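Equipment Planning Meeting, Berkside Site
Minutes, 2018-09-21

I'm doing the minutes again, so please forgive the style. We had everybody who needed to be there except the night shift lead, who sent notes, and we got going once the coffee showed up.

Last meeting's minutes
Approved with one fix. I had written that the Rakangate folding table was approved for purchase. It was approved for a quote, and the quote still hasn't come in. I'll chase it.

Where the budget stands
Finance went first this time, at their request, so that we'd all quit dreaming early. We have money for one automation purchase this fiscal year and not two. The conveyor repair ate more than we'd planned and the steam tunnel needs a new boiler valve, so the "nice to have" list is closed until further notice. The valve is going ahead. No discussion needed on that one, thank goodness.

Somebody asked if the leftover training money could be moved over to equipment. Finance is checking, but didn't look hopeful.

Hanging station
This took up most of the meeting! The question is still whether we buy a two-arm hanging station from Warnari, lease one from Dimitriou, or leave the job with people for another year and put the money into better racks. Our returns line put 137 garments an hour on hangers during the best week in September, and that's the number anything new gets compared to.

The Warnari offer covers the arms, the table and installation. Spare gripper fingers are extra, at 500 dollars a set, and we had a pretty long back-and-forth about how many sets a year we'd go through. Dimitriou includes fingers in the lease but wants a 42 month term, and several of us thought that was too long to be married to a machine we haven't run on our own stuff.

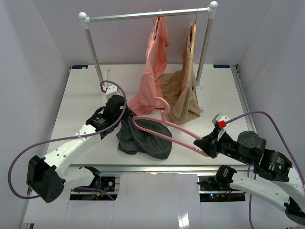
I brought up hangers, as I'd promised the floor I would. We use whatever comes back from the stores, and any station we buy has to cope with that or we have to start sorting, and sorting costs hours. Even a short rail can end up with a wooden hanger at one end while a pink plastic one is being held over the next garment, and those two are nowhere near the same thing to grab. A dark piece lying bunched up on the table is pretty much how our returns come out of the bins, too, so I'd like that to be the starting point in any trial we pay for. The floor's other ask was long items. With a hem resting on the tabletop like the pink garment's does, we'd want to know if the rack can go higher, and what a taller one would cost. Operations agreed to put both points in the spec.

Maintenance wants the cable runs looked at before we sign anything. They've been burned by loose cables on the bagger and would like a written answer on who replaces them, how fast, and who pays. Fair enough — I've added it to the vendor questions.

Floor space came up last. The station would go where the old tagging bench is, which leaves 11 feet to the fire door. Safety is fine with that as long as no carts get parked there. (We all know carts will get parked there, so there'll be tape on the floor.)

We didn't vote. The feeling in the room leaned toward buying, with two people firmly for waiting a year, and I said I'd put that in.

Racks
Whatever happens with the station, the rolling racks by the dock are worn out. Approved: replacements out of the regular supplies budget. Purchasing will get prices with and without brakes.

Night shift notes
Read out loud. They want a second label printer and a fan. The fan is approved. The printer goes on the list for next time.

To do
Me: chase the Rakangate quote, send the hanger and cable questions to both vendors.
Operations: write up the trial spec, including mixed hangers, bunched garments and long items.
Finance: answer on the training money, plus a side-by-side of lease and purchase costs.
Maintenance: measure power and air at the tagging bench.
Purchasing: rack prices.

Next meeting is once both vendors have answered. We wrapped up in about an hour and a half, and the leftover bagels are in the break room.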